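Chapter 4
Picking Things Up

What you will need for this chapter: the notes you made at the end of Chapter 3, a ruler, a pencil, a handful of small objects from home, and a tray or box with sides. A partner helps a lot. You won't need a computer until section 4.3.

4.1 Before we begin

I have run a school robot club for long enough to know which week is the hard one. It isn't the first week, when everybody is excited and nothing works. It isn't the week before a competition either, though that one has its moments. The hard week is the one where we stop driving robots about and ask them to pick something up.

Up to now in this book your robot has only had to go places. It followed a line in Chapter 2 and it found its way round a table leg in Chapter 3, and if it was a bit off, well, it bumped something and you tried again. Being a bit off was fine. Now we're going to ask it to close two fingers on a thing the size of your thumb, and being a bit off means you get a fistful of air.

I'll tell you how our club got into this, because most of the chapter hangs on it. A few years back we entered the Cluvitz Challenge, a contest for school and college teams that is held in August at a place called Kedside. We'd done the driving event before and done quite well in it. That year we put our names down for the sorting event as well, mostly because the entry form let you tick two boxes for the same fee. (Do read the form properly. I did not.)

The sorting event sounds like nothing at all. You get a bin with some small objects in it. You have 600 seconds. Your robot has to take the objects out, one at a time, and put each one where the rules say it belongs. No touching once the clock starts. A four-year-old could do it in less than a minute and would want a biscuit afterwards.

Our robot was called Duggan. Duggan had a lovely gripper that the team had designed, printed, thrown away and printed again, and at home on the club-room table it could lift a whiteboard pen nine times out of ten. At Kedside, in its first round, it scored 2. I don't mean it came second – it moved two objects in ten minutes, and one of them it had already dropped twice.

On the coach home we talked about what had gone wrong, and I wrote it all down on the back of the programme. By the time we got back there were 31 separate things on the list. I've still got it. Some of them were daft ("somebody sat on the spare battery") but if you sort the sensible ones into heaps you get something very close to the sections of this chapter, so I suppose I ought to be grateful.

4.2 What your hand is doing when you aren't paying attention

Put your tray on the table and drop your small objects into it without looking. Mix them up: a rubber, a bottle top, a building brick, a key, a bit of crumpled sweet wrapper. Now take one out.

You probably did that in about a second, and I'd bet you couldn't tell me how. So do it again, slowly, and talk your way through it. Which object did you choose? Why that one? Which way did your fingers come in? Did you open your hand before you got there or after? Did the object move when you touched it, and did you follow it?

When I do this with a new group, people usually say they chose "the easy one". Good! Write that down, but then keep going, because a robot has no idea what easy means until you tell it. Easy might mean nearest. It might mean the one lying on its own, or the one with flat sides, or the one that's a strong colour against the bottom of the tray. Those are four different rules and they'll often point at four different objects.

Activity 4A. Two-finger picking

Work with a partner. One of you is the robot and the other is the programmer. The robot shuts both eyes and holds out one hand with only the thumb and first finger free, and the rest folded away. The programmer may use these words and no others: left, right, forward, back, up, down, turn, open, close. Numbers are allowed, so "left two" means left two centimetres.

Try to get three objects out of the tray. Swap over and do it again. Keep a tally of every grab that came up empty, and beside each one write a word or two about what went wrong.

You'll find that "turn" is the word you need most and use worst. Nearly everyone tries to come down on a brick with their fingers across the long side, or hits a corner and sends the thing skating off. If your fingers are lined up with the narrow way across an object you have a chance. If they're not, it doesn't matter how perfectly you've placed them.

You'll also find the sides of the tray a complete nuisance. An object in the middle can be reached from any direction you like. Once it's pushed up against a wall, one of your fingers has nowhere to go. We lost ages to this at Kedside. Duggan would go for an object, miss, nudge it, go again, nudge it again, and before long everything we needed was snuggled up along one edge like people waiting for a bus.

4.3 Three jobs, not one

When we say "pick it up" we're hiding at least three jobs inside one phrase, and it pays to pull them apart.

The first job is finding. Something has to look into the bin and say: there's a thing, and it's there. On our robots that is a cheap camera. On yours it might be a distance sensor, or you might cheat for now and type the position in by hand (I'm all for cheating at this stage, so long as you do it on purpose).

The second job is reaching. The arm has to get the gripper to that spot, at that angle, without walloping the side of the bin on the way down. You met joint angles in Chapter 3, and we'll need them again in section 4.6.

The third job is holding. The fingers close, and something has to decide when to stop closing and whether there's now an object between them.

My advice is to test those jobs separately for as long as you can bear it. Our team didn't. We wrote one big program, pressed go, watched it fail and then argued about whose part was broken. The year after, we made a rule that nobody could run the whole thing until each job had its own page in the logbook with a week of tests behind it. There was a lot of moaning. There was also a score with more than one digit in it.

4.4 What goes in the bin

Choosing your practice objects matters more than people think. If you only ever practise on one wooden cube, you'll end up with a robot that is brilliant at one wooden cube.

The club keeps a shoebox of bits for this, and I try to make sure it has some from each of these groups:

Bright and solid, with flat sides. Toy bricks are ideal. Begin with these.

Bright and solid but an awkward shape. Anything with bumps, pegs or handles. The camera finds it happily and then the fingers meet a bump and slide off.

Small. If the object is thinner than the gap your fingers leave when they're nearly shut, you have a problem to solve.

Clear or see-through. Save these for when you're feeling strong. A camera looking at clear plastic mostly sees whatever is behind it, plus a few bright glints, and the glints shift when the lamp does.

The bottom of the bin counts too, by the way. A plain matt surface is kind to you. Bare metal throws back patches of light, and an old scratched bin has marks of its own that a simple program may take for objects. Have a look at Figure 4.1 with that in mind before you try the questions after it.

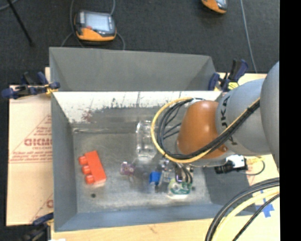

Figure 4.1 A robot arm reaching into a metal bin with small objects in it. The bin is clamped in place.

Start with the red toy block. Its studs stick out on one side, and it's lying at a slant. Trace or sketch it in your logbook and draw a short line across it wherever you think two fingers could close safely. Then do the same for the clear plastic object, and see how much less sure you feel about where its edges are.

Next, look for dark marks on the floor of the bin. If your program's rule were "anything darker than the metal is an object", what would it try to pick up?

Last of all, the cables. There's a big loop of them round the wrist, some tied together. When the wrist turns, those have to go somewhere. Ours used to catch on the rim of the bin, and it was number 6 on my list from the coach.

4.5 Fixing things down

This is a short section and the one I nag about most. Your bin must not move. If you measured where it was this morning and somebody's elbow has shifted it since, every number in your program is now wrong by the width of that elbow's mistake, and you'll spend an hour hunting for a bug that isn't there.

Clamps are best. Strong tape will do. Whatever you use, mark the corners of the bin on the table in pencil as well, so you can check at a glance. We keep a small kit called Clida (it began as a label on the lid and I've forgotten what the letters stood for) with clamps, tape, a steel rule and a soft pencil in it, and it goes out on the table before the robot does.

Tie your cables too, but leave slack. Move the arm by hand, with the power off, to the furthest places it will ever need to reach, and watch the wires the whole way. If anything pulls tight, undo it and give it more.

Activity 4B. The elbow test

Fix your bin down. Measure from one corner of the table to the nearest corner of the bin, both along and across, and write both numbers in your logbook. Now carry on with your ordinary work for the rest of the session and measure again at the end. If either number has changed by more than two millimetres, find a better way of fixing it and repeat the test next time.

Keep those numbers safe. In section 4.6 we'll use them to tell the arm where the bin is, and you'll want to have the tray from Activity 4A beside you when we do.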